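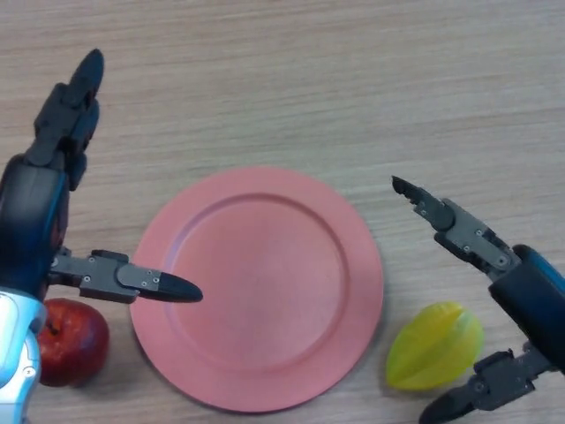

*Pink plate, red apple, starfruit. Pale wooden table, nothing on the plate.*

## About us

Dostura is a tableware and fruit shop with a long table in it. Odd mix, we know. Plates down the left as you come in, fruit down the right, table at the back where you can sit and eat what you've just bought off a plate you might buy next. We're on the corner in Sterkdale, opposite the bus shelter, green door.

The shop has sold fruit since 1953. It was Kontogiannis then – greengrocer, apples and spuds mostly, oranges at Christmas. The name is still on the tiles by the step and we've left it there. Older customers call us Kontogiannis and we answer to it. The plates came later, when the shop next door closed and we knocked through. The floor doesn't quite meet in the middle so mind your feet.

### The plates

Round, plain, matte. Broad rim, shallow well in the middle. We sell them in the salmon pink, a grey and a dark green that is nearly always out of stock. They come from Brikach, a small pottery up the valley, who fire for us every other month and send them down wrapped in newspaper.

A few things people ask:

- Yes you can put them in the dishwasher. Bottom rack is fine.
- The rim is raised a little so juice stays put. Good for cut fruit, less good for soup. Buy a bowl for soup.
- The pink varies from batch to batch. If you're matching a set, bring one in and hold it up against ours in daylight, by the window, not under the lamp.
- Seconds are on the bottom shelf with a chalk mark underneath. Small pits in the glaze, wonky foot, that sort of thing. Priced to go.

Dinner size and side size. No square ones, please stop asking.

### The fruit

Apples all year. Red ones at the front because they sell, russets behind because they're better. Pears, plums and damsons when there are any. Then a shelf of things you don't see in the big shop – starfruit, quince, persimmon, now and then a box of something we have to look up ourselves.

Starfruit gets the most questions so, quickly: wash it, trim the brown off the ridges if there is any, slice it across and you get the stars. No peeling. Yellow is sweeter, green is sharp and goes well with salt. It keeps a few days on the side and longer in the fridge. Anyone with kidney trouble should leave starfruit alone altogether, there's a card on the shelf saying so and we'll tell you at the till as well.

Everything is sold loose. Bring a bag or have one of our paper ones.

### The table

Pale wood, fine grain, seats twelve if people are friendly. It gets oiled twice a year and wiped down constantly. Beetroot is banned from it. You can borrow a knife and a board from the counter and cut up your fruit there and then, plates are on the rack, dirty ones go in the grey tub when your done.

On Wednesday evenings we do a laying-out class. 2 hours, one plate each, whatever fruit is in. It started as a bit of fun for people who wanted their fruit plates to look less like a pile, and it has stuck. You learn to cut thin, fan an apple without it going everywhere, stop it browning (lemon, not too much), and leave some plate showing. That last bit is the hard part. Most people fill it right to the rim the first week.

Class is £26 and you keep the plate. Aprons on the hook. School groups can come in the daytime, ring first.

### Hampers and hire

We lend plates for weddings, wakes, village do's. 200 in the hire stock at the moment, all pink or grey. Please rinse them before they come back, you don't have to scrub. Breakages are charged at shop price, chips we'll have a look at and usually let go.

Fruit for the same event can go in the same van. Tell us a week ahead, two in February when there's not much about and we have to order futher afield.

### Finding us

Open from eight in the morning, shut when the fruit's gone or at half past five, whichever is first. Closed Sundays. Parking behind the chapel – not in front of it. The side door has a ramp, ring the bell and we'll come round and open up.

Phone is best. We do read the emails but mostly after closing, so if it's urgent or it's about damsons, ring.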